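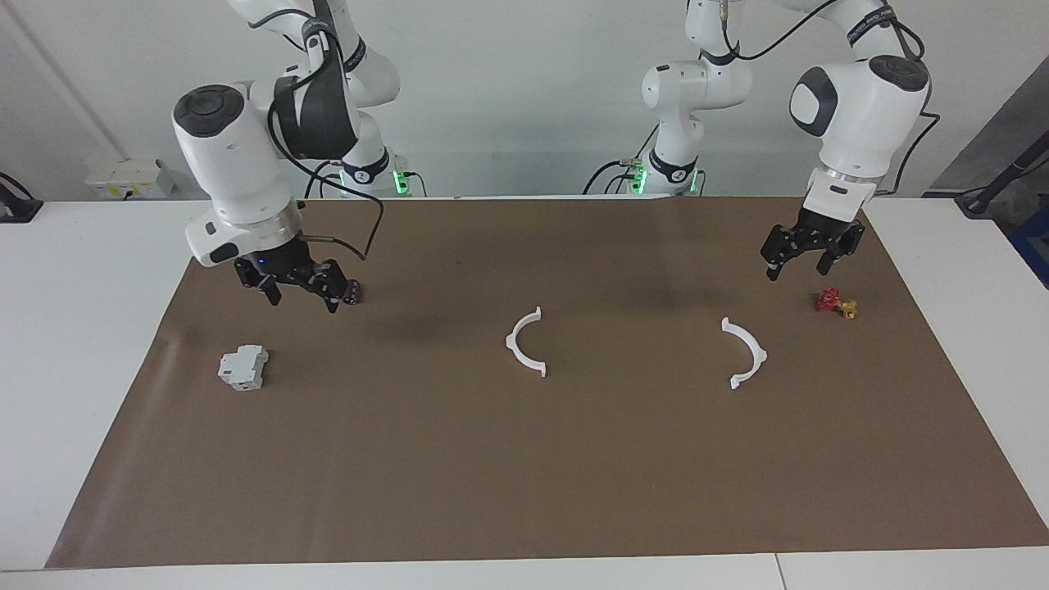 Trivitz: planificación y percepción para dos brazos sobre una mesa

¡Hola! Trivitz es el software con el que movemos dos brazos a la vez sobre una misma mesa para manipular piezas pequeñas de ferretería y electricidad. Nació como un puñado de scripts y ya es algo que se instala, se prueba y (casi siempre) se entiende.

Qué incluye

Mornuletti, el planificador. Calcula las trayectorias de los 2 brazos en un único problema, con una zona compartida que se reserva por turnos. Si un brazo pide entrar mientras el otro sigue dentro, espera en una pose segura y replanifica al salir.

Nistor, la percepción. Segmenta las piezas sobre el fondo, estima su pose en 6 grados de libertad y propone agarres. Combina la vista fija del puesto con la vista desde la cabeza, y esa fusión nos ha dado muchísimas alegrías: lo que una pinza tapa desde un lado suele verse desde el otro.

Clases con las que trabajamos ahora: interruptor modular, condensador electrolítico, abrazadera de plástico blanco y válvula con volante rojo.
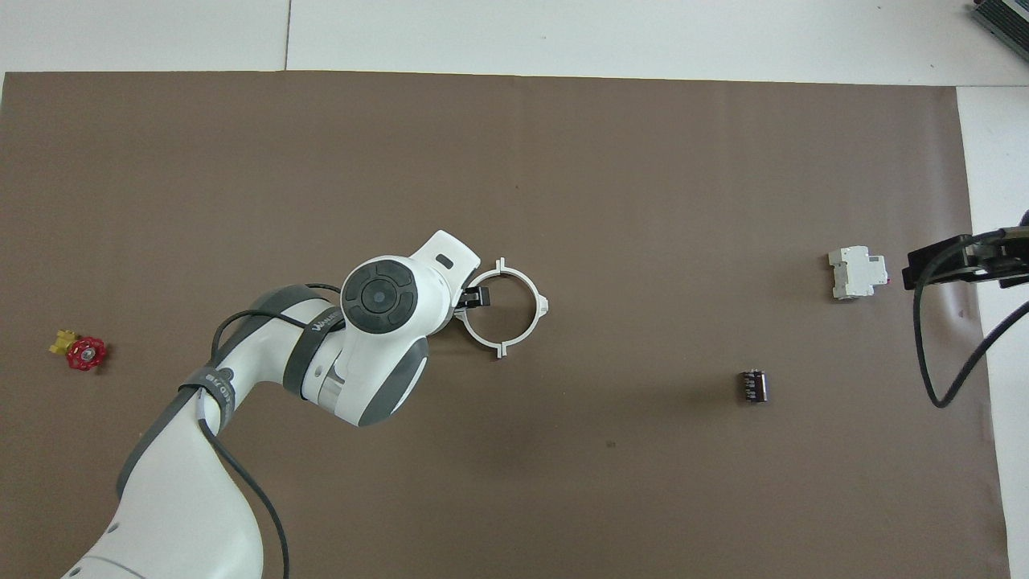 Las piezas abiertas o con huecos son las que más guerra dan. El estimador tiende a rellenar el interior y coloca el centro de agarre en el aire, así que para ellas usamos un muestreador aparte que solo propone puntos sobre el borde (opción agarre_borde, activada por defecto en esa clase).

Datos

El conjunto Clanon acompaña al código: unos 3,000 episodios con imágenes, estados articulares y apertura de pinza, todos sincronizados. De ellos, 89 están reservados para evaluación; por favor, no entrenéis con esos.

Puesta en marcha

Instala el paquete, copia config/mesa_base.yaml y ajusta los límites de tu mesa. Después lanza trivitz calibrar y, cuando termine, trivitz planificar --simular antes de mover nada de verdad.

Pendiente

Los reflejos en plástico blanco todavía ensucian la nube de puntos. Hay una rama con un filtro nuevo que pinta muy bien, ¡se agradecen pruebas! La documentación de la API de Nistor llegará en enero.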